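Drinks and Trays at the Friday Lunch

Starting in June, the drinks table at the Kendolbridge Friday lunch will be set up a little differently. Marama Dunstan and Dale Robichaud went over the changes with the kitchen crew on 5/23/25, and this is what was agreed.

Soda will go out on the red plastic trays, with the bottles standing up. The trays have a raised rim, so a small spill stays on the tray and off the tabletop. Please leave room to get a hand around each bottle. People have been lifting one and knocking over the next, and the floor by the window was sticky again after the last two lunches.

Bottles that won't fit on a tray go back in the fridge until there is space. Extra bottles had been ending up all over the white tables, and some of them rolled.

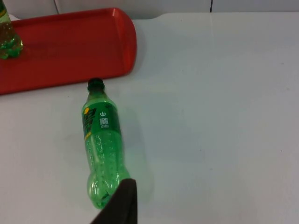

If a bottle has been dropped or has fallen over, set it aside and let it sit for 20 minutes before anyone opens it. Turn the cap slowly, over the sink. Gaétan Beaudoin opened one too soon in the spring and had to go home for another shirt.

We are also going to buy less. We had been getting 40 bottles a month and pouring out a lot of flat soda on Monday mornings. Réjean Turcotte will order for 75 people, as before, but more of that will be water and iced tea. Open bottles with less than a glass left can be emptied and rinsed at the end of lunch. The rest should be capped tightly and put on the bottom shelf of the fridge door.

Trays are washed by hand with dish soap and a soft cloth. The dishwasher warped two of them last year. Dry them before stacking or they stick together. They now live in the cupboard to the left of the stove, where the pie tins used to be. The pie tins are under the counter.

Man-sik Han is making the sign-up sheet for June. Setup is at 11:00 and takes two people. Cleanup needs one more, and the second and fourth weeks are still open. Leave your name at the kitchen door or tell him at lunch.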